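Home | Local | Food | Outdoors | Opinion | Contact

Jakerstead's old laundry hall is reopening, and yes, you can bring your sheets

February 17, 2023
By the Neighborhood Desk

I've walked past the old public laundry on Damitz Street more times than I can remember, usually with my hood up and a bag of groceries cutting into my fingers, and I'd pretty much given up on it. So you can imagine how happy I was when the notice went up on the door this week! The hall opens again next month, with new machines, a folding room and (finally) heat.

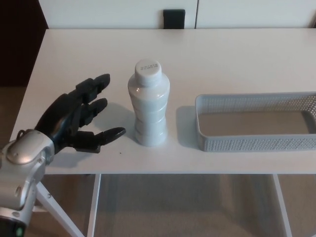
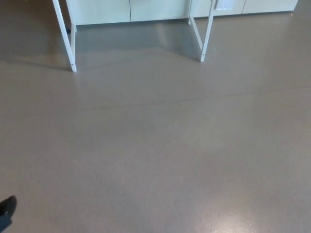

If you're new in town, the laundry goes back a long way. There was a wash house on that corner in 1712, down by the stream, and people hauled their linens there from as far out as Bavirden. The building we have now is much younger than that, but the name stuck, and my grandmother never called it anything but the Wash. Some of what you need on laundry day hasn't changed much either. A plain plastic basket with holes in it, like the light gray one on the white table in the first photo, is still what I'd carry my socks home in, and I plan to be doing that a lot this spring - my own washer quit in November and I've been begging favors from my sister ever since.

The town is paying for most of the work out of the building fund, and the rest came from a sale of old benches and fittings last summer. I bought one of the benches. It's in my hallway and it wobbles.

When the doors open there'll be 121 lockers for people who want to drop a load off before work and pick it up later. A wash will cost 3 dollars, and drying is included, so long as you don't go over the hour. You pay with coins or with a card you can load up at the front desk. The hall will be open from 7 in the morning until late evening, though the exact closing time was still being argued over when I called. I'd vote for ten o'clock, for what it's worth.

The part I'm most excited about is the mending corner. Ikeda, the fabric shop over by the bus station, is lending a pair of sewing machines and will run a drop-in on hems and zippers. You bring the pants, they bring the thread. I have a coat with a torn lining that has been hanging on the back of a chair for two winters, so guess who'll be first in line.

There is one thing people are grumbling about, and that's parking. The lot behind the hall is small, and half of it is going to be a drop-off lane. If you live up the hill and you're hauling comforters, that's no fun, I get it. The town says the bus will stop right out front on the way to Bavirden, which helps a little - but have you ever tried to get a wet comforter on a bus?

Locker sign-up starts at the town office next week. Bring something with your address on it. Lockers go to Jakerstead residents first, then to everybody else if there are any left.

Related stories
Bavirden bus gets a later last run
Damitz Street water main work pushed back again
Where to get your boots resoled before spring
Town office changes its lunch hours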